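# Nevum Hand-Held Gripper Pair -- Your Questions Answered

Thanks for stopping by! We hear from a lot of people in labs, classrooms and home workshops, and these are the things they ask us most.

## What do I get in the kit?

You get 2 hand-held grippers, a padded case, a charger and a spare set of yellow fingers in case you wear a pair out (you'd be surprised how keen people get). It all ships from our workshop in Havthorpe, usually within 10 working days.

## Can it cope with clothes and other floppy things?

It certainly can, and it's our favourite thing to try! Soft fabric is tricky because it changes shape the moment you touch it, so we suggest starting with one garment on a bed or a big table.
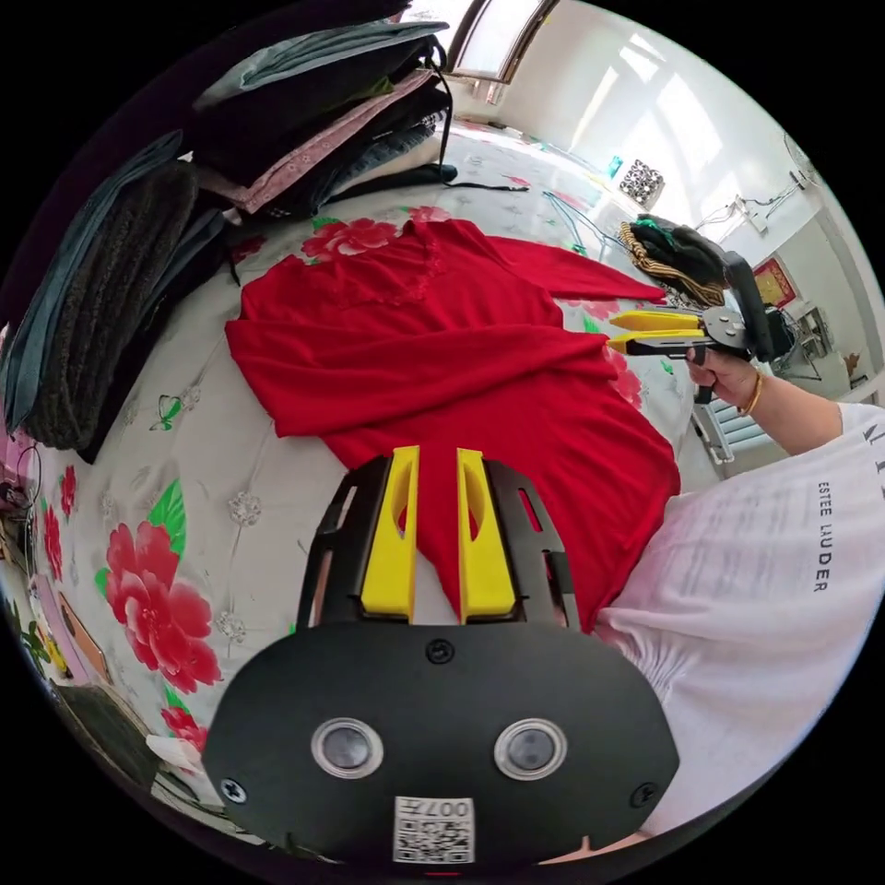
Once you've found your rhythm, move on to towels, pillowcases and whatever else is in the laundry basket. Most people feel comfortable after 40 practice folds or so -- please don't be discouraged if the first few look a bit sad.

## Do I need a special room or lighting?

Not at all. An ordinary bedroom is lovely, and patterned bedding is no trouble. A plain, bright colour on top of it is easy for you to follow as well. 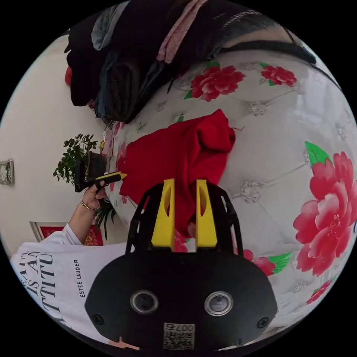 *Working on a red cloth over peony-print fabric.*

## How many recordings can I store?

The basic Endow plan holds 3000 recordings, and you're welcome to delete old ones and reuse the space whenever you like.

## How firmly should I squeeze?

Gently! Bring the fingers together until the cloth stays put, then lift slowly and let the rest hang however it wants to.

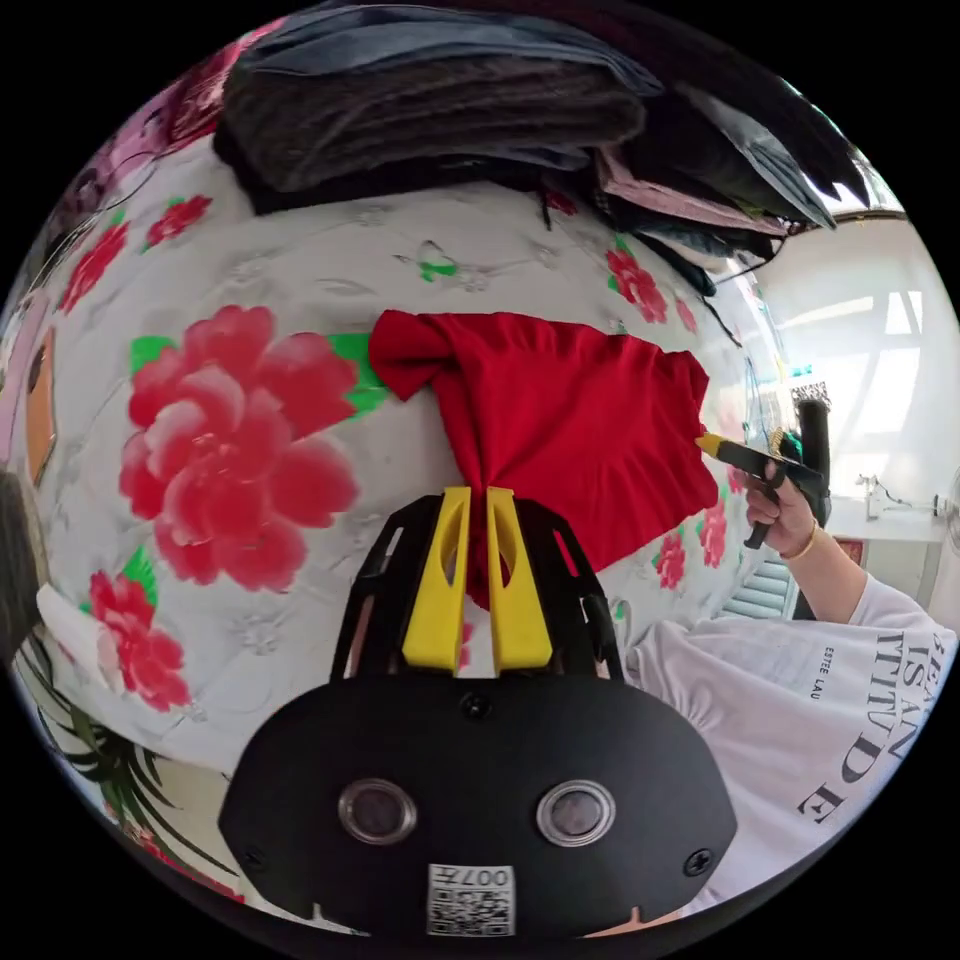 ## Can I hire a kit before I buy?

Yes, by the month, and we take the first month's fee off the price if you decide to keep it.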